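How to arrange artificial tulips in a cylindrical vase

Gullarham Home Notes, flowers and table 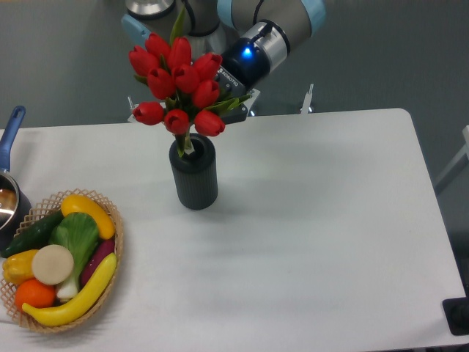 Red artificial tulips in a dark grey ribbed vase, on a white table.

Artificial tulips are easy to buy and a little difficult to place well. When they come out of the packet all the stems are straight and all the heads look in the same direction, like pupils in a school photo. With some bending and some patience you can make a bouquet which looks soft and full. I have made this kind of arrangement many times for the hall of my guest rooms in Altness, and I write here the method I use.

What you need

Artificial tulips in one colour, with leaves
A vase with straight sides and an opening which is not too wide
A small towel
A hair dryer
Wire cutters, if the stems are long
Dry sand or small stones, if the vase is light

Choosing the vase

For red tulips I like a dark grey vase. A clear glass vase shows the stems, and artificial stems are not the nicest part. Fine vertical lines on the surface of the vase go well with the direction of the stems. Before you start, put the vase on the table where it will stay and look at it from the door.

Step 1. Open the leaves

The leaves are usually pressed flat against the stem. Pull each one gently away with two fingers and bend the tip a little outwards. If a leaf has a sharp fold, warm it with the hair dryer on the low setting, smooth it in the towel and hold it until it is cool.

Step 2. Bend the stems

Most stems have a wire inside. Make a long, light curve with both hands and do not bend in one point only, or you will get a corner which is hard to remove. Leave two or three stems almost straight for the middle.

Step 3. Check the height

Hold one tulip beside the vase before you cut anything. I let 13 centimetres of stem and flower stand above the rim. If you are not sure, cut less. For a shorter flower you can also fold the end of the stem upwards and hide it inside the vase.

Step 4. Make the bouquet in your hand

Start with the straight stems and add the others one by one, turning the bouquet a little each time. Keep the heads close together but at different heights. The lower flowers should lean out over the rim, and one of them can go further to the side than the rest. Put one tall leaf at the back.

Step 5. Put it in the vase

Hold the bundle just behind the flower heads, where the stems and leaves are together, and lower it slowly into the opening. Do not press on the flowers themselves, the shiny ones mark easily. When the stems touch the bottom, let go and see how the heads fall.

Step 6. Correct the shape

Now pull some leaves out between the flowers, especially on the side which looks empty. Move only one stem at a time and step back after each change. I give myself seven minutes for this, otherwise I continue all evening.

If the bouquet falls to one side

The opening is probably too wide for the number of stems. Tie the stems loosely with string below the rim, or fill the lower part of the vase with sand.

Cleaning

Dust is easy to see on red petals. Use a soft dry brush once a month, and a damp cloth for the leaves. I do the big cleaning in February, when the rooms are closed.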